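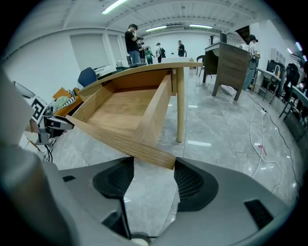 *Desk drawer, open and empty*

**Do board seats on two sister companies count as one or two on a bio?**

Posted by **Brijesh Rathore**

Hi all, I'm putting together the leadership page for Plistano (we're a small insurer, 43 staff) and I'm stuck on one director. She sits on our board and also on the board of Hellalholm, which has the same parent as us. Her old bio says "director of the Plistano group" and leaves it at that. Our new chair wants every seat listed with the year she joined. I've got a limit of 300 words per person and she has a LOT of history – she was at Cestport for 17 years before she came over. Do I list both seats or roll them up?

**Ramesh Kandpal**

List both. They're separate legal entities with separate boards, so she has two appointments and probably two start dates. I did these pages for years at Jaiswal and we got our wrists slapped for writing "group director" when there was no such title anywhere in the minutes. Check the minutes for the dates too, don't trust the old bio. One of ours was off by a whole term!

For the word limit I'd put current seats first, then committees, then one sentence on Cestport. People want to know what she does now. 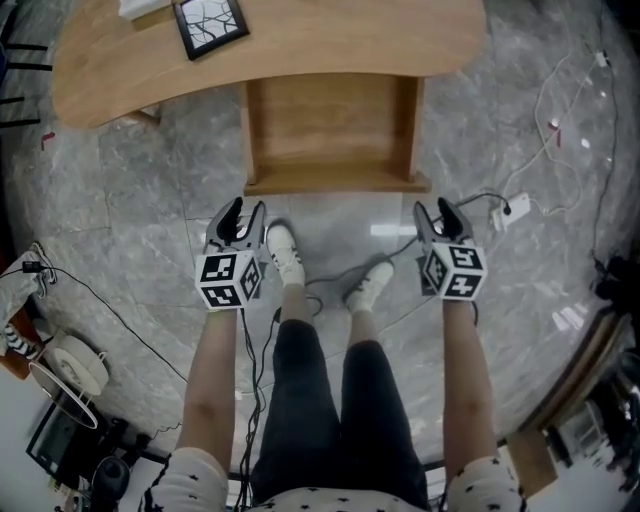 Should committee roles be listed under each company?

Put them under the company whose board set up the committee. If she chairs audit at Hellalholm and is only a member at yours, a reader needs to be able to tell which is which, and a single lumped list hides that.

**mapletree73**

we just roll ours up and no one has complained. depends how fussy your chair is I guess

**Brijesh Rathore**

Thanks both. Fussy is the word, so two entries it is. I pulled the minutes and she joined the Hellalholm board in July, a full year before ours (the old bio had them the same). I've cut the Cestport part down to one line – sending it to her tonight to check.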